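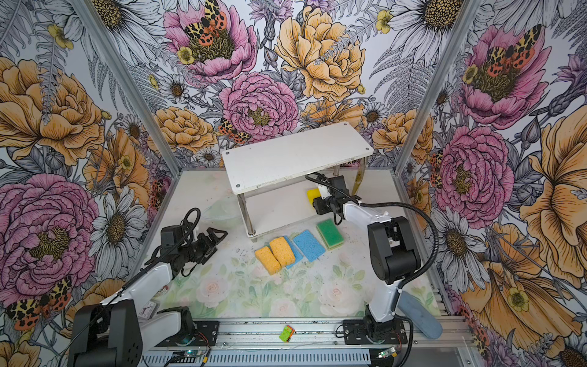

Talavera cell: yellow sponge held under the upper shelf.

talavera-shelving: data card

Recordings of a two-arm cell handling sponges at a small white shelf. Used at Skolico to decide which stockroom tasks move off the manual rota.

Contents
900 episodes, fixed camera, both arms logged. 40 are held out for testing. 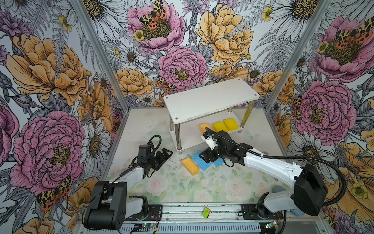

Skolico / Stores and Supplies / Automation

Right gripper low over a blue sponge; yellow sponges on the lower tier.

Effect on work
Shelf filling took nearly 25 hours of staff time a week. Those hours are being moved to goods-in and returns — pay grades are unchanged. Each shift keeps one trained operator, who may stop the cell at any time without giving a reason. Staff are not scored against cell output.

Known limits
Sponges only. No bottles, no boxed stock. Saturday shifts stay manual.

Contacts
Data: Shigeru Takagi
Rota and training: Ailbhe Breathnach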